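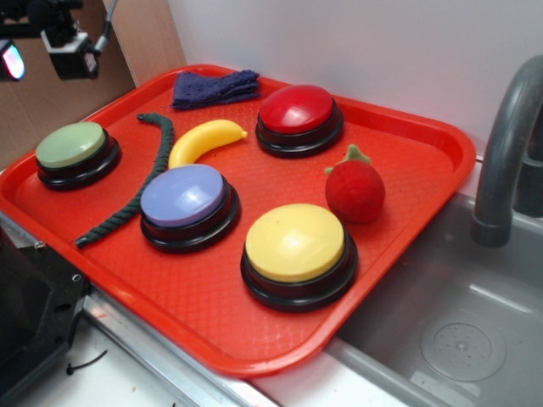 Figure 3. Push-button buzzers with coloured tops, on a tray.

3.2 Response collection

Hand-held voting systems are common in studies of group decision making, but they tend to favour participants who are used to small keypads. We therefore adopted the layout first tried in the Gerby trials, in which each option is tied to one large button of a distinct colour (Figure 3). Sessions were held at two sites, Tranura and Jerkine, between October and the end of the following term.

A total of 60 adults took part, in groups of four. Each group heard a spoken statement and had 11 seconds to respond. Only the first press was kept; later presses by the same person were logged but left out of the analysis. Of 1,268 responses recorded, 1,134 met the timing rule. The rest were late or arrived before the statement had ended — the second kind was more frequent at Jerkine.

Response times were log-transformed before fitting. Site was entered as a fixed effect and group as a random one, following Chaturvedi. Colour was rotated between groups so that no option kept the same button throughout. Coding was checked by Jinlong Cui, and disagreements were settled by going back to the audio.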